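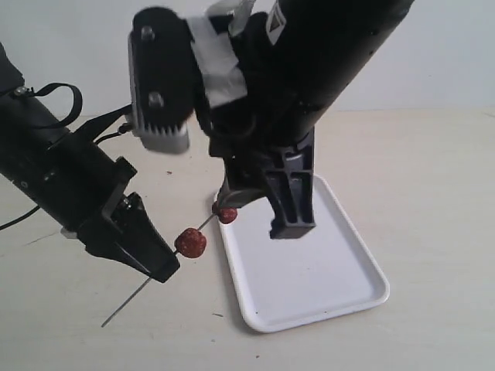 제목: Siretti 양팔 키트 꼬치 꿰기 패키지 써보신 분 계신가요

작성자: 납땜하는곰
2024년 8월 5일

Siretti 양팔 키트를 받아서 쓰고 있습니다. 구성은 팔 두 개, 평행 그리퍼, 카메라 유닛, 그리고 별도 구매한 꼬치 작업 패키지입니다. 패키지 가격은 358달러였고 배송비는 따로 냈습니다.

왼팔이 꼬치를 잡고 오른팔이 재료를 집어서 끼우는 방식입니다. 재료는 흰 트레이에 올려둡니다. 설정 파일에 트레이 위치를 넣는 항목이 있는데 설명서에는 단위가 안 적혀 있습니다. 밀리미터로 넣으니 맞았습니다.

아쉬운 점은 가는 꼬치를 잡을 때 각도가 조금씩 달라진다는 겁니다. 기본 손가락이 끝으로 갈수록 좁아지는 모양이라 그런 것 같습니다. 그리퍼 힘을 올려도 차이가 별로 없었습니다. 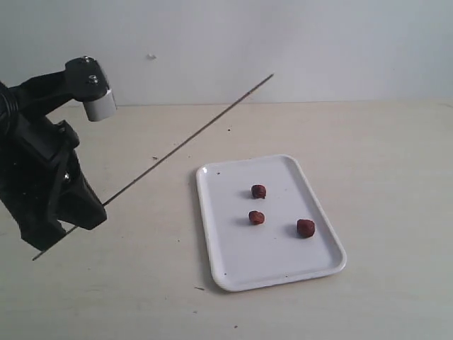 댓글 1 / Selamawit Tefera
손가락 문제로 보이지 않습니다. 저는 같은 키트에 Tutel 제어 소프트웨어를 쓰는데 손목 보정을 다시 하고 나서 각도가 일정해졌습니다. 출고 상태 보정값을 그대로 쓰고 계신가요?

댓글 2 / iron_noodle
보정으로 다 해결되진 않습니다. 저는 보정을 네 번 했는데 그대로였어요. 손가락에 홈을 파서 쓰니까 나아졌습니다. 358달러 받으면서 홈 있는 손가락 하나 안 넣어주는 건 좀 그렇네요.

댓글 3 / Selamawit Tefera
홈을 파면 다른 굵기는 못 잡습니다. 범용 키트니까 기본 손가락은 지금 형태가 맞다고 봅니다.

댓글 4 / iron_noodle
꼬치 패키지를 따로 파는데 범용이라는 말은 안 맞죠.

댓글 5 / 납땜하는곰
출고 보정값 그대로입니다. 보정부터 해보고 안 되면 손가락을 바꿔보겠습니다.

끼우는 동작 쪽도 적어둡니다. 두 번째 재료를 넣을 때가 더 까다롭습니다. 먼저 끼운 재료가 있으면 오른팔이 들어갈 자리가 좁아져서 접근 각도를 따로 잡아줘야 합니다.
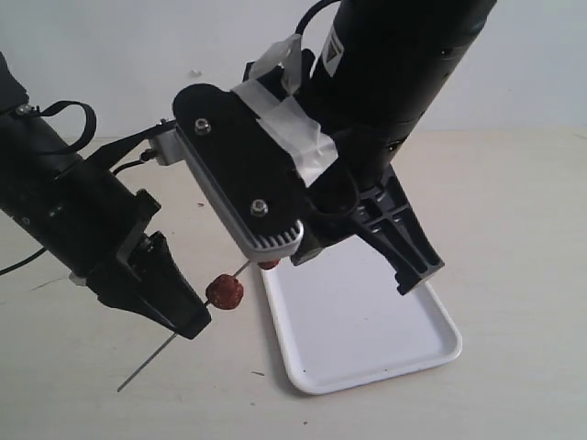
접근 각도는 설정 파일에서 재료 순서별로 따로 넣을 수 있습니다. 기본값은 전부 같은 값이라 그대로 쓰면 두 번째부터 손가락이 앞 재료에 닿습니다. 케이블은 팔이 움직일 때 걸리지 않게 여유를 두고 정리하세요. 설명서 그림대로 하면 짧습니다.

댓글 6 / 두부한모
구매 고민 중인데 Tuvthorpe 쪽 키트랑 비교하면 어떤가요? 그쪽은 3697달러에 손가락 세트가 포함이라고 합니다.

댓글 7 / iron_noodle
Tuvthorpe는 손가락은 괜찮은데 문의 답변이 느립니다. 작년 11월에 보낸 메일에 해 넘기고 답이 왔어요. 예산이 3000달러 안쪽이면 Siretti 사고 손가락은 직접 만드는 게 낫습니다.

댓글 8 / Selamawit Tefera
직접 만들 장비가 없으면 Tuvthorpe가 편할 수도 있습니다. 다만 음식을 실제로 먹을 용도면 두 제품 다 식품용 인증 여부부터 물어보세요. 저는 Siretti에 문의했더니 시연과 연구용이라는 답을 받았습니다.

댓글 9 / 두부한모
먹을 건 아니고 수업용입니다. 보정 결과 나오면 올려주세요.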